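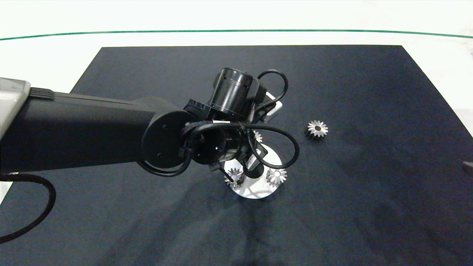
Section 6. Setting up the gear pick for club sessions

Read this section before your first turn on the arm. It covers laying out the table, checking the cables, and running the gear pick at slow speed. Homing and the stop button are in Section 2. If you have not been signed off on Section 2 by Dale Kowalchuk or Misaki Kudo, stop and do that first.

You will need:
The arm, already clamped and homed
The navy mat
The white plate
The metal gears from the Jevham tin
The team notebook

6.1 Laying out the table

1. Spread the mat on the white tabletop with its straight edge toward the far side. Keep it below the green line.

2. Smooth the mat with your hands from the middle outward. Small wrinkles are fine. A fold under the plate will tilt it, and the gripper will come down too low on one side.

3. Set the plate on the mat, flat side down, under the park position of the gripper.

4. Put the gears on the plate with space between them. Leave at least one gear on the bare mat, clear of the plate. The arm has to find gears on both surfaces for the run to count.

5. Put the tin and its lid back on the shelf.

Note: The plate is brighter than the mat, and the gripper throws a shadow on it. If the gears on the plate are missed but the one on the mat is found, turn off the lamp nearest the window and try again before you change any settings.

6.2 Checking the cables

1. With motor power off, look at the cable loops at the wrist and elbow. They should be slack enough to move with the joints. Do not pull them tight to make them look neater.

2. Check that each cable tie is closed. Replace a broken tie with the same size.

3. Follow the power cable back from the arm and make sure it is not caught under the long link.

4. Have your partner hold the stop button. Switch on motor power and turn the wrist slowly through its full range from the Skeson panel. Watch the loops the whole time. If one catches on the gripper, press stop, switch off, and free it by hand.

CAUTION: Keep your hands off the mat whenever motor power is on. This includes reaching in to straighten a gear. Switch off first, every time.

6.3 Running the pick

1. Set the speed to 2. New teams stay at 2 until Misaki has watched a full run.

2. Load the program named gear_pick. Do not use gear_pick_old – Hiyori Minami is keeping it for the March report, and its heights are set for a thicker mat.

3. Press Step. The gripper should move over the first gear and hold with the fingers just above the plate.

4. Look from the side. If the fingers are touching the plate, press stop and raise the pick height by 2 mm.

5. Press Step again to close the fingers and lift.

6. If the gear slips, write down which gear it was and which surface it was on. Teeth caught at an angle are the usual cause.

7. When the run ends, send the arm to park and switch off motor power before you collect the gears.

Wednesday teams share the table with Yae Yagi's group, so leave the mat in place when you finish.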